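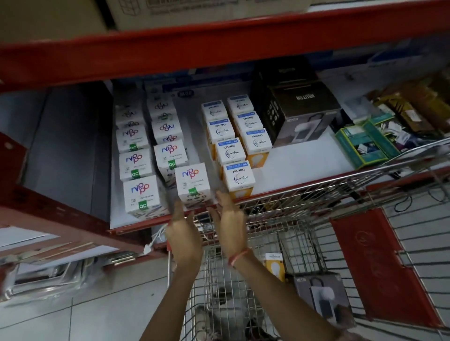 Where do you go for a light bulb now that the hardware store on the corner has closed? The closest place is Rostness, two blocks up past the bus shelter, which moved its bulbs and small electrical goods out from behind the counter last month and onto open shelves.

I went in for one bulb. One! The hallway fixture at home had been dark since the weekend and I was tired of feeling for my keys, so I figured I would be in and out before my parking ran out. Forty minutes later I was still there talking wattage with the owner and two strangers, and I thought, well, there's my item for this week.

If you've lived here any length of time you'll remember how it used to work at Rostness. You stood at the counter, you said what you wanted, and somebody went into the back and returned with something close to it. If you didn't know the word for the thing, you drew it on the back of a receipt. I once went home with a refrigerator bulb for a desk lamp and was too embarrassed to bring it back (it's still in a drawer, if anyone needs one).

Now you can walk right up. The lighting is on red metal shelving along the left side, and the LED boxes are stacked up at the front where you can read them. There's Nippo, with the rainbow-ish lettering, including a 14W, and right beside it Wipro Garnet in the blue-topped boxes, marked 9W. A dark gray Neuton box sits farther along. Then it gets into little packets and blister packs, and that's where I lost most of my time.

Huguette Bélanger has run the store for as long as I've been coming in, and she was the one who finally decided to open it up. She said she had been putting it off for years.

"People would buy a bulb and leave," she told me. "Now they buy a bulb and they see the plug they were meaning to get since summer. And my knees are better, I don't do the ladder so much."

She gave me the numbers, too. The old back room held 295 different items on its shelves, and some of them hadn't been touched in so long she had to wipe them off to see what they were. The new floor area comes to 680 square feet, shelving included. The shelves are used, bought from a shop fitter called Czerwiński that was clearing out its yard, and she says they were heavier than anyone had warned her. Getting them through the front door took most of a morning and one door hinge.

Ruwan Gamage did the layout. He works there afternoons and used to stock shelves at the Gonora market before it changed hands, so he has opinions, and I got to hear a good many of them. Bulbs go at hand height, he says, and you keep each brand together, because shoppers hunt by the color of the box before they read a word of it. He tried sorting everything by wattage the first week – all the nines in one place, and so on – and customers kept putting things back in the wrong spot until it was a mess by closing. He gave up and did it by brand, and he says it has stayed neat since then. Neat-ish, was his exact word.

The other thing people ask him, constantly, is about color. Not red and green color, but the white. The Nippo ones have "6500K" in small print, and that's a cool, bluish white, the kind you'd want over a workbench or a kitchen sink. Put one in a bedroom and you may feel like you're at the dentist. A woman ahead of me had done just that and was in there looking for something warmer. If you like the yellowish glow, ask for a number closer to 2700 or 3000. I've bought bulbs my whole adult life and I'd never once looked at that number, so I'm passing it along.

Also worth knowing: bring the old bulb with you. Ruwan keeps a socket at the register and will screw in whatever you're buying to check that it lights before you pay. And look at the base of the old one, as there are two common kinds around here and they don't swap. I had the wrong one in my hand when I got to the register, naturally.

There are wire carts now as well, which seems like a lot of cart for a bulb, but I saw a man fill one with extension cords and a mop bucket and he looked very pleased about it.

Not everybody is thrilled with the change. A couple of the longtime regulars miss being waited on, and one of them told Huguette so at some length while I stood there pretending to read a package. She still keeps the counter open for fuses, cut wire and keys, and if you'd like somebody to go find your bulb for you, just say so and they will.

Coming up next, there's a take-back box for dead bulbs and used batteries going in by the door on 5th December. A recycler called Clovetix will empty it, and the box holds 160 pounds before it has to be hauled off. Please wrap the long tubes in newspaper, Huguette says, and don't leave anything outside the door overnight. She'd like to get paint supplies onto open shelving too, by March if the floor at the back gets fixed in time.

Rostness is open until six, and a bit later if Ruwan is closing up and you knock. I ended up with two 9W bulbs, a plug adapter and a roll of tape. The hallway's fine now. The adapter doesn't fit anything I own, so I'll be back in there this week.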